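15 Sep 2022

Back at the milk paint tests. I let these slide all through July because the shop was too hot and everything I mixed went sour on me before I'd finished a board (the smell, wow). It's cooler now and I have no excuses left.

Where I'd gotten to: two recipes, same pigment, same lime. Recipe A is the Drullton casein powder soaked overnight. Recipe B is the skim milk curd version Maiara Barros swears by, strained through an old pillowcase. I brushed both onto poplar offcuts, one coat straight on the bare wood and one over a thin wash of the same stuff let down with water. Maiara says the wash coat is a waste of a morning. I say her boards chalk off on your sleeve, so there.
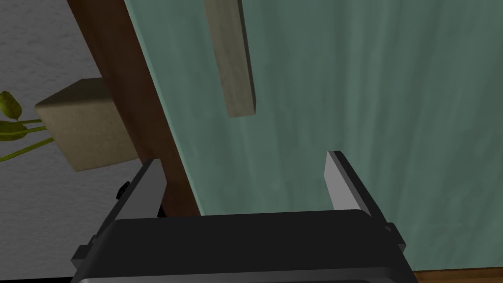 Color first, because that's what everyone asks me about and it's the part I keep getting wrong. Lime shifts everything paler as it dries and I always overshoot trying to make up for it. What I'm chasing is a proper teal-green, the color of the big panel behind the gripper, with enough green in it that it doesn't go baby blue next to brown wood. My first batch was pure hospital corridor. Second batch had a pinch of raw umber and got a lot closer, but I mixed it by eye at the end of the day and of course didn't write down the pinch. So! From now on every pinch goes on the scale and in this book, even the ones I'm embarrassed about.

Batch 3, written down properly this time: 56 grams casein, soaked, then the lime putty stirred in until it went glossy and loosened up. Strained it. Pigment was ground in water separately on the glass slab, way longer than I wanted to. Umber went in last, 4 grams. Brushes out like heavy cream and stays workable long enough to get across a wide board without lap marks, if you don't stop to answer the phone. I stopped to answer the phone.

Lap mark sanded back with the gray pad once it was dry. It disappeared under the second coat, mostly. I can find it because I know where it is.

Next question is what goes on top. Bare milk paint water-spots if you look at it funny. I've got boards going with the Wolurum hemp oil, with plain beeswax, and one with nothing for comparison. The oil deepens the color a LOT, more than I remembered, so if we're matching anything we have to match it after the oil and I should have thought of that before batch 1. Wax barely changes it but it fingerprints. Maiara wants to try shellac under the wax. Fine, but she's making that board.

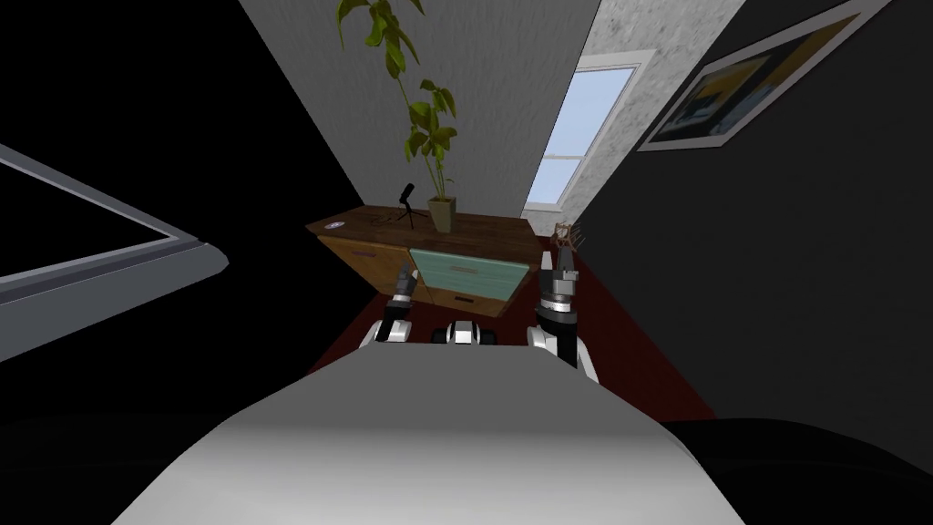 Cabinet with the dark brown top, lighter brown sides.

I do like leaving the wood alone on the outside of a piece and saving the paint for fronts or insides. Less to go wrong, and you get that little jolt when the color turns up. The trouble is the edge where paint meets bare wood. Tape bleeds with this stuff, it's so thin, and it creeps right along the grain. What worked best was scoring the line with a marking knife first, then sealing just the tape edge with dewaxed shellac, then painting. Pulled the tape while the paint was still a bit soft. Crisp line on the poplar. On the oak scrap it still ran into the pores, so oak needs something else, maybe a proper chamfer to hide the crime.
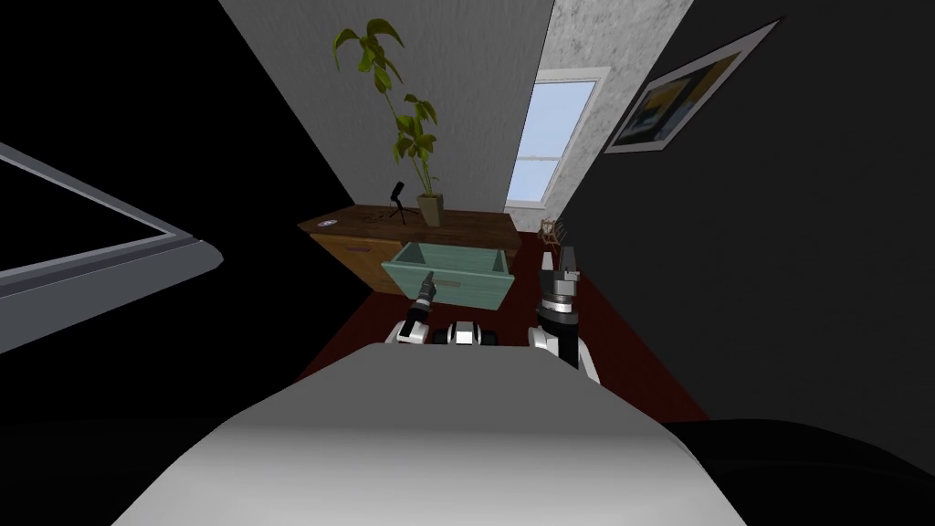 Also tried cutting the line in freehand with the long liner brush and I will not be discussing the results.

Price check for the Ibarra order: they want the whole lot quoted at 1,580 and that was worked out on store-bought paint with one topcoat. Grinding our own eats hours. Ask Fikasden if they'll sell the pigment pre-ground in paste, I'd happily pay for that.

To do: cut more poplar, label the BACKS of the boards this time, rub test on the oiled ones after they've had a full week, throw out the jar of batch 2 before it makes itself known.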